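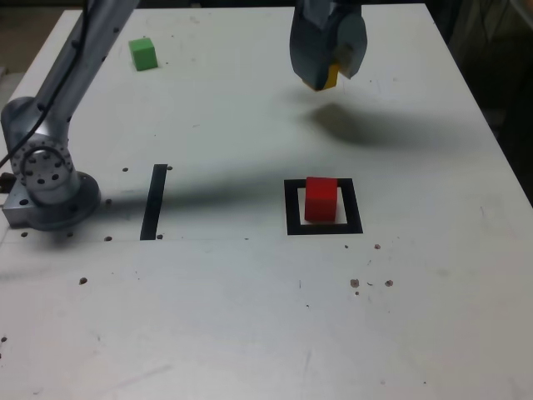 A reply under my last post says melamine cleaner will take the gray smudges out of a white tabletop but won't do a thing for scratches, and that I should stop scrubbing before I make it dull.

Fair. I've stopped scrubbing. Notes on the white top so far, for anyone else with one.

It's a Stoltby, bought used in January. The smudges are faint but they're all over. Plain dish soap got the first layer. The rest needs something stronger and I haven't decided what.

The small holes are a separate problem. I tried white filler from Sandberg on two of them. It dried a shade too yellow. Going to try the Keren one next, it comes in a colder white.

Fine scratches I'm leaving alone. You only notice them with light from the side.

The black tape square stays where it is for now. When it does come up I'll warm it with a hair dryer and pull slowly, flat to the surface. Glue residue comes off with a little cooking oil, then soap.

The small green cube weighs next to nothing and doesn't mark anything. Metal bases do. Felt under anything heavy, if you can.

A new top in this size is 2,532 with delivery. Filler and cleaner together came to 442. I'll keep the old one.

Will post again once the Keren filler has had a couple of days to set.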